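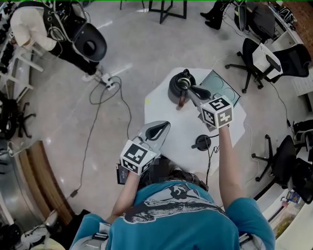

Workshop notebook, pauses and turn-taking
May, by the listening group, Calemstead
14 shares | 6 comments

Started at 9:30. The aim for today was to go again through the recordings from the Pustedside sessions and decide what we keep in the exercise on silence. I write it down the same evening, so the order is the order in which we did it and the important things are not always first.

Background, for colleagues who were not with us in the spring. We teach people who lead meetings to wait after they ask a question. Everyone agrees with this advice when they hear it, and then they ask "Any thoughts?" and start to talk again before a person could take a breath. We wanted to know how long they wait before the exercise and how long after it. We have 70 clips. Each clip begins with the last word of a question and ends when somebody speaks, also if the one who speaks is the same person who asked.

Marking the clips. We used the Mäkelä sheet again, the version with the extra column for "filled" silence. A silence is filled when there is a sound in it such as "um", a laugh or a loud breath. I am still not satisfied with the laugh. A laugh can mean "I am going to speak, please wait for me", and it can also mean "please ask somebody else". On the sheet both get the same letter. We discussed to split the letter in 2, but then the older clips have to be marked again, and I do not want to do this before the summer.

The rule we fixed in the morning: under 900 milliseconds we call it a short wait. Everything longer is a long wait. I know that this border is a little arbitrary. We took it from our own first set, where there was a visible gap between the fast group and the others. In a different company the gap may be at another place, and for telephone calls it surely is. Please do not put the number on a slide as if it were a law.

What we heard in the "before" clips:

The short waits come mostly after questions that are too wide. "How do we feel about the plan?" gets a silence, the leader becomes nervous and adds a second question, and now people do not know which of the questions they should answer. I found one clip with four questions in a row, and the last one was easier than the first one, so of course they answered the last one.

The short waits come also when the leader looks down at the paper directly after asking. I had expected the opposite. I thought that looking down would give people peace to think. But it seems that the leader, when he or she looks down, loses contact with the faces and cannot see that somebody is preparing to speak. An opening mouth, a hand which comes up a little, a chair pulled closer: these are all small announcements, and they are missed. I write "it seems" on purpose. Our camera in Pustedside stood at the side, and I cannot see the eyes in every clip.

In the "after" clips the waiting is longer, but it has a new problem. Some leaders now wait in a way that is difficult to bear. They ask, they fold the arms and they stare. Technically the silence is long and on our sheet it looks very good. For the person who must answer it is like an exam. In the feedback one participant from Godstead wrote: "I felt he was counting in his head." Most probably he was counting in his head, as our handout tells him to do it. So this one is our fault.

Break at 11. After the break we tried three replacements for the counting.

First: take one slow breath out through the nose. It worked well for the people who already speak calmly. For the fast speakers the breath became a sigh, and a sigh after a question is a terrible signal. It sounds as if you have given up on the group. Not for beginners.

Second: let the eyes travel slowly once across the group and come back. I like this one most. It takes enough time without a number in the head, and it distributes the invitation to all. The weakness is a small meeting. With 6 people it is pleasant. With one other person there is nowhere for the eyes to travel, and it looks as if you follow a fly.

Third: repeat the question silently, word by word, with the mouth closed. It gives a nice length because a long question automatically gets a long wait. Two of us moved the lips without noticing. This can be trained away, I think.

Decision: the counting goes out of the handout. The eye exercise comes in as the main version, and the silent repeating is the version for one-to-one talks. The breath stays in the trainer notes only.

Afternoon, the posture question. We had a disagreement about whether we should teach what to do with the hands during the silence. One opinion was that an open hand on the table invites people to speak. The other opinion, which is also mine, was that a person who thinks about the hand does not listen to the answer. We did a small trial among ourselves with the same question asked in both ways and could not agree on what we had seen. I do not consider this a result. For the moment the handout will say only: leave the hands where they were when you asked. Perhaps we come back to it when we have material from a room with a front camera.

Online meetings. We have almost nothing here and we should be careful not to pretend. The delay of the connection eats a part of the silence, so the leader hears a longer wait than the others do, or sometimes a shorter one, depending on who is late. I tried to mark a few online clips with the Mäkelä sheet and stopped. The column for "preparing to speak" is useless if the only sign is the microphone symbol. It needs its own sheet. What I did notice is that leaders who say at the beginning "I will leave a moment after each question" have much more relaxed silences. Maybe this sentence is useful also in a normal room. To be tried in Godstead.

Mistakes of today, so that we do not repeat them:

The sound level of the second Pustedside recording is too low and I marked some filled silences as empty. I found it only with headphones. I corrected the ones I could find, but somebody with fresh ears should listen again from the middle to the end.

We marked in pairs in the morning and alone in the afternoon. The afternoon marks are stricter with the breaths. I put a small cross next to them in the margin.

In the sheet, "L" was used for laugh and also for long. I have changed long to "W" from today. Old pages stay as they are.

To do before the next session:
- new text for page three of the handout, without the counting
- write the opening sentence for the Godstead group and practice it aloud, it must not sound like a warning
- ask Godstead whether the camera can stand at the front
- draft of an online sheet, half a page is enough
- listen again to the quiet recording

Stopped at 4:45. The clips are in the shared folder under Pustedside, the corrected sheet is next to them and the old one has "old" in its name.

6 comments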